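首页 > 人物与旧事 > 马戏史

阅读时间:4分钟

和一位收旧马戏海报的人聊了一下午

我到的时候是下午三点,他已经把茶泡好了,第一句话就是:“你先别问值多少钱啊,问这个我就不聊了。”行,那就不问。他不想让我写名字,说同行看了会来敲门,我就一直叫他“老板”,他也应。

老板手里有368张海报,最老的几张来自一个叫Mostdale的巡演马戏团,走的都是铁路沿线的小镇子。我问他怎么迷上这个的,他说是二十多岁时在旧货摊上翻到一张,上头画着个走钢丝的女人,撑把小伞,脚底下是瀑布。“我当时就想,这人后来怎么样了?就这么一个念头,搭进去38年。”

那她后来到底怎么样了呢?老板摆摆手,说查了好多年,只在一份镇上的小报里找到两行字,讲她在Bautista剧院演过一个冬天,再往后就断了。“连她是哪国人都没弄清。海报上写她是公主,那个年代谁都是公主,你懂吧。”

我笑得差点把茶喷出来。他倒挺认真,又给我讲海报上那些头衔是怎么编的:卖艺的到了新地方,团里管宣传的先给安个出身,越远越好,反正观众也没处去核对。
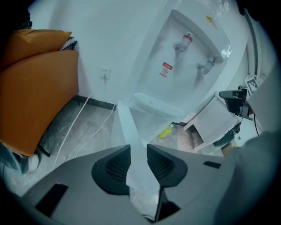 “那观众信吗?”我问。

“一半一半吧,”他说,“信不信都买票。票价20分,小孩减半,看完出来骂两句,明年还来。”他翻出一本账簿的复印件给我看,Mostdale生意最好的一晚卖了3000张票,压轴的是一位大力士,艺名Trullilitz。这名字我念了三遍都没念顺,老板说当年报幕的也念不顺,所以海报上干脆把字母印得老大,让大家自己看去!

说到大力士,他语气慢了下来。他手里有一封大力士写给团主的信,内容是讨工钱,三页纸,前两页都在问候马。“他跟那几匹马感情好,冬天停演,人可以回家,马没地方去,他就跟着住马棚。”信的最后才提到欠了五个月的钱,口气还挺不好意思的。我问钱要回来没有,他说不知道,账簿正好缺那几页。

我最想看的其实是Grundix那批(就是印海报的那家石印作坊),红色特别正,隔了这么多年还是亮的。老板戴上手套才肯拿出来,只让我看,不让我碰。他说石印一种颜色就要一块石头,一张海报七八块石头是常事,套歪了一点点,人脸上就长出两张嘴。还真有一张这样的!他偏偏最宝贝那张,说拿三张品相好的来他都不换。

临走我还是没忍住,问他以后打算怎么处理这些东西。他想了半天,说三月份有个小博物馆来谈过,人家只想要那些画得漂亮的,信和账簿不收。“那我就没给。画归画,讨工钱的那封信得跟着一起走。”

茶续到第四泡已经没味儿了,他还要再续,我说真得赶车了。他送我到楼下,又想起来一件事,说走钢丝那位的小伞,在另一张海报上换了颜色,问我下回来要不要看。我说要看要看,你给我留着。

分享 38 | 评论 20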